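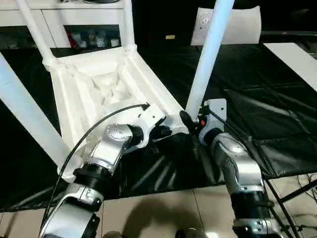 White chair, upturned on the table.

Tavness, the second feature from director Vlastimil Jireš, will open in October. The film runs 124 minutes and stars Leonilde Frade as a ferry inspector recalled to the harbour town she left as a girl. Follier is handling the release - on 31 screens at first.
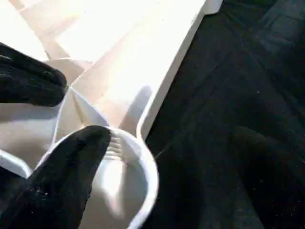

Stuart Parsons wrote in to say that the trailer gives away too much of the ending, and that he would sooner have gone in cold. His point is a fair one. Readers who feel the same may wish to skip the final 20 seconds.

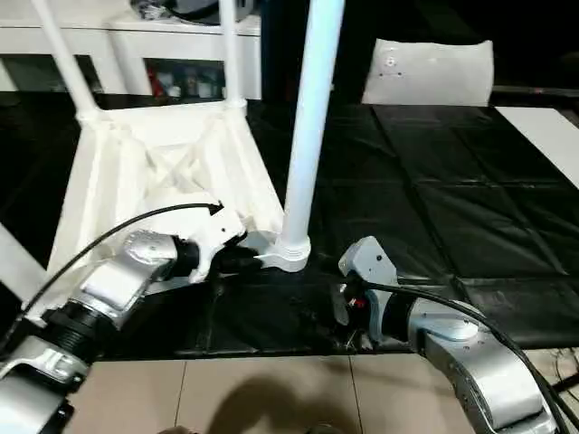

The chair again, legs up.

Iveta Štěpánek composed the score. Session times have yet to be announced.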